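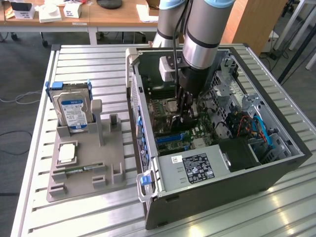 Ivitz、PC解体ロボットの作業ルール集「Nernon」改訂版を公開します

9月6日（月）　Ivitz広報室

お待たせしました！使い終えたパソコンをロボットで解体するときの作業ルール集「Nernon」、ようやく改訂版を出せることになりました。初版を出したときは「これで当分いけるだろう」と社内でのんきに話していたのですが、Jutportの工場で現場の方に読んでもらったら、まあ直すところが出てくる出てくる。寄せられた意見は271件です。広報の私も全部読みました（目がしょぼしょぼです）。

まず大きく変えたのが、作業を始める前の確認です。初版では「電源を切ってから作業する」の一行で済ませていました。改訂版では、電源コードを外す、外したことを作業者が声に出す、記録に残す、そこまで終わってからロボットを運転モードに入れる、という順番をはっきり書きました。細かいなあと思われるかもしれませんが、「切ったつもり」がいちばん怖いというご意見がとても多かったんです。

次に、つかむ場所の話。グラフィックスカードやメモリは、どこを持ってもいいわけではありません。端子の金メッキ部分と、基板の上の小さな部品には指を当てないこと。固定具を外す前に引き抜き動作へ進まないこと。引き抜きの途中で力が設定した上限を超えたら、その場で止めて人を呼ぶこと。上限の値は機種ごとに登録しておき、作業中に現場の判断で上げるのは禁止にしました。ここは社内でもかなりもめたところです。少し強く引けば抜けるのに、という気持ちもわかりますし……。

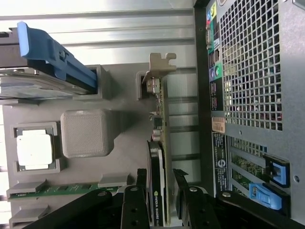
それから、止まった後の再開手順も丸ごと書き直しています。ロボットが止まると、つい手を入れて直したくなりますよね。私も見学のたびにうずうずします。改訂版では、停止ボタンを押し、動作が完全に止まったことを確かめ、部品を持ったままかどうかを見てから近づく、としました。再開の操作ができるのは停止の原因を記録に書いた人だけです。交代の時間をまたぐときは、前の担当者と一緒に読み合わせをしてください。

データの扱いも忘れてはいけません。ハードディスクは、取り外したその時点で製造番号を読み取って、台帳に紐づけます。番号が読めないものは先へ流さず、鍵のかかる箱へ。処理した台数が合っていても番号がひとつ抜けていたらその日の作業は締められません。厳しめですが、預かりものですからね！

あわせて、部品を仮置きする治具の決まりも足しました。部品ごとに置き場所を決め、空いているからといって別の部品を置かないこと。置く向きも治具に表示すること。地味な項目ですが、Hegdeの技術チームと何度もやりとりして文章を詰めた、私のお気に入りの章です。

全体では43ページになりました。初版より厚くなった分、巻末に一枚もののチェック表を付けています。印刷して作業台の横に貼ってもらえるよう、文字は大きめです。 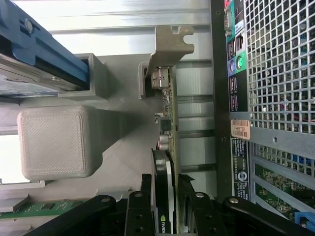
Cadi Priceさんからは、力の上限を現場で変えられないのは正直やりにくい、でも夜勤で誰かが一人で判断を抱え込まなくて済むのはありがたい、との声をいただきました。登録値を見直すときの申請をもっと早く回してほしい、という注文つきです。はい、そこは宿題として受け取りました。申請書は一枚に減らす方向で準備しています。

改訂版は本日からIvitzのウェブサイトで無料で読めます。社内教育用の複製も自由です。10月にはJutportで説明会も開きます。定員は200名、参加費はかかりません。実際の解体作業を見ながら、ルールの読み合わせと質問の時間をたっぷり取る予定ですので、「うちの現場では無理だよ」というお話もぜひ持ってきてください。

お申し込みと取材のご相談は、Ivitz広報室のお問い合わせフォームからお願いします。説明会の取材をご希望の方は、件名に「Nernon取材」と入れていただけると助かります。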